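Trevaskis Horticulture Short Course
Handout 4: Hand Tools, Carrying and Storage
Revised Jul 17, 2022

4.1 Scope

This handout covers the carrying and storage of small hand tools used at the potting bench and in the border. Powered equipment is dealt with in Handout 9. Students should have read the Clondthorpe notes on blade care before the practical.

4.2 Terms

Outer pocket: a pocket sewn to the outside wall of the bag. Holds one tool.
Inner body: the main compartment. Holds gloves, twine, labels and anything without an edge.
Base band: the strip of heavier or darker cloth around the bottom. It takes most of the wear and most of the soil.
Binding: the folded strip that finishes a raw edge. Check it first when inspecting a used bag.

4.3 Loading order

Load the inner body first. A bag with an empty middle folds inward when the pockets are filled, and the tools lean against each other. Gloves and a ball of twine are usually enough to hold the walls apart.

Long-handled pieces go in next, then the trowel, then the pruning shears. Shears are closed and latched before they go anywhere near a pocket. For transport they are stored blade down, in a sheath if one is issued. On the bench, where they are picked up and put back many times in an hour, the pocket may be used either way, but a blade that points up must be kept on the side away from the working hand.

Trowels may be carried head up. The socket is the weak point on cheaper models, and a trowel pushed head first into a tight pocket is usually pulled out by twisting the handle, which loosens it.

4.4 Cloth and soil

Canvas holds moisture. Tools are wiped before loading, and the bag is emptied and left open overnight at the end of each session. Loose soil is brushed off dry. Washing shrinks the cloth unevenly and tightens the pockets - the Kurkden bags issued in the first year of the course were ruined in this way.

The course store holds 39 bags. Each has a number inked inside the inner body. Enter the number on the loan sheet, together with any open seam or torn binding.

4.5 Bench layout

Keep the bag toward the back of the bench, upright, with its pockets facing the user. Plants stand to one side with clear bench between pot and bag, so that foliage is not caught when a tool is lifted out.

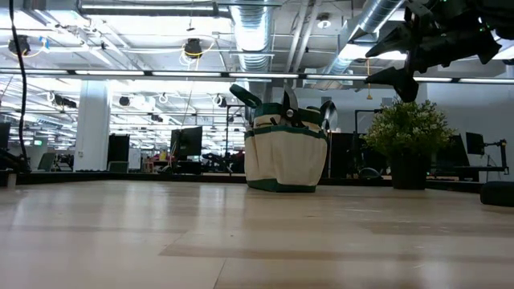 A former student wrote to the course that the pocket rule should depend on the hand: left-handed users end up reaching across the blade if the shears are always put in the same pocket, and the loan sheet ought to have a column for it. The column has been added. Left-handed students should mark it and load the bag in mirror order.

4.6 Before the practical

Read sections 4.3 and 4.4 again. Bring gloves. Trasik oil and rags are supplied at the bench and stay there.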